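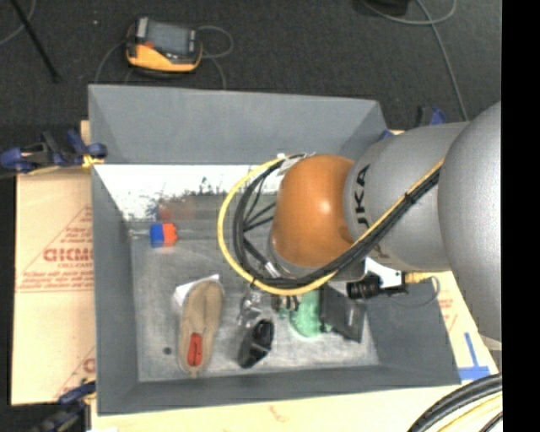 Open Friday at Comosura: the tidying question

I went to Comosura's August open day with one selfish question – can a machine clear my hallway yet? The hallway is mostly shoes. So, in part, was the gray bin at stand 30, where a tan one lay among a mint-green thing, something clear and crumpled, and a small blue and orange block.

Anderson Fagundes, our guide, said the arm had logged 1329 picks since spring. I asked about pairs. He said pairs were "on the list."

Lunch was in the Frota building, 89 steps up, and the coffee machine there wanted a token. My shoes are still in the hallway.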